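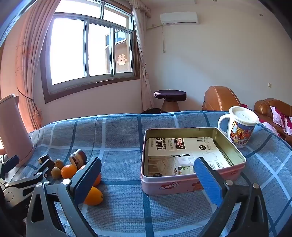
Home & Bedding

Sturna summer blanket, four months in

Posted by Freya Garside, August 12, 2021

I bought the Sturna back in April, when our old cotton blanket finally gave up along one seam and I got tired of sewing it back together. I'd been looking at the Plumen one for ages (everybody seems to have it) but it was out of stock in the size I wanted, and the Sturna was $64 with free shipping, so I went for it.

First thing, it's thin. If you like some weight on you at night, skip this one! I sleep hot and my husband sleeps even hotter, so thin was what we were after, and we've had the windows open and this over us since the end of spring. On the two or three chilly nights we had, I threw a quilt on top and that was plenty.

It came out of the bag with a smell – sort of like a new shower curtain – and it took two washes to get rid of it. After that it got a lot softer. I wash it cold and hang it over the porch rail, and it's dry by lunch if there's any breeze. I put it in the dryer once and it shrank a little lengthwise. My fault, the tag says not to.

The hem is the weak spot. One corner started to come loose after 8 washes, and I wrote to the shop, Akport, where I ordered it. They answered the next morning and offered me 5 dollars back or a replacement. I took the money and fixed the corner myself with a needle and whatever thread was in the drawer.

It does pick up lint, and if you have a dog you'll be shaking it out a lot. Ours is a shedder, so I keep a roller by the bed now.

Would I buy it again? At this price, yes, and I'm thinking about a second one for the guest room – maybe the bigger size, as ours barely covers the sides.

Four stars, one off for the hem.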